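4.2 Beschaffungsplanung und Kostenrahmen

Bevor wir auf die eigentlichen Messreihen zu sprechen kommen, möchten wir den Leserinnen und Lesern ein wenig davon erzählen, wie die Geräteplanung in unserer Gruppe zustande gekommen ist, denn gerade dieser Teil der Arbeit wird in Veröffentlichungen gern übergangen und hat uns doch manchen Freitagnachmittag gekostet. Am Anfang stand die recht schlichte Frage, ob für das Abräumen und Umstellen von Gegenständen auf einem Esstisch ein fest montierter Arm genügt oder ob eine fahrbare Basis angeschafft werden muss. Drei Angebote lagen uns vor, von Moser, von Drumora und von Kikitero, und sie unterschieden sich im Preis so stark, dass ein Vergleich allein anhand der Datenblätter wenig geholfen hätte.

Wir haben uns deshalb entschlossen, die Entscheidung so lange wie möglich in die Simulation zu verlegen und erst danach Geld auszugeben. Pendo Lukumay hat hierfür insgesamt 197 Szenenvarianten aufgebaut, in denen Tisch, Stühle und Gegenstände jeweils anders zueinander stehen. Abbildung 3 zeigt eine davon: Esstisch mit blauer Schale, Topfpflanze und kleiner schwarzer Uhr, noch ohne Roboter.
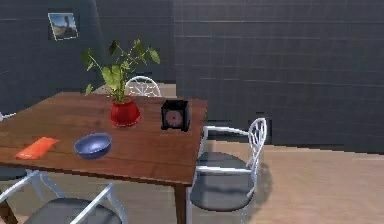 Abbildung 3: Gerenderte Testszene für die Beschaffungsplanung.

Für jede Variante wurde geprüft, welche Reichweite der Arm bräuchte, wenn er von einer einzigen Tischseite aus arbeiten müsste, und wie viel Platz einer fahrbaren Basis zwischen den Stühlen bliebe. Die Stühle haben uns dabei, das geben wir gern zu, mehr beschäftigt als der Tisch selbst. Ein Arm mit großer Reichweite ist teuer in der Anschaffung und verlangt obendrein ein schweres Fundament; eine Basis dagegen zieht Akkus, Ladestation und einen Wartungsvertrag nach sich - Posten, die im ersten Angebot nur selten in voller Höhe auftauchen.

Hoi-yan Lai hat diese Folgekosten über eine Nutzungsdauer von fünf Jahren zusammengestellt und einen Puffer von 10 Prozent für Ersatzteile eingerechnet. Unser Standort Grundcombe besitzt bereits eine passende Ladestation, was die Rechnung zugunsten der fahrbaren Lösung verschiebt, ohne sie freilich ganz zu entscheiden. Bestellt haben wir im November zunächst nur die Basis, mit einer Kaufoption auf den längeren Arm. Die Aufschlüsselung der einzelnen Posten folgt im nächsten Abschnitt.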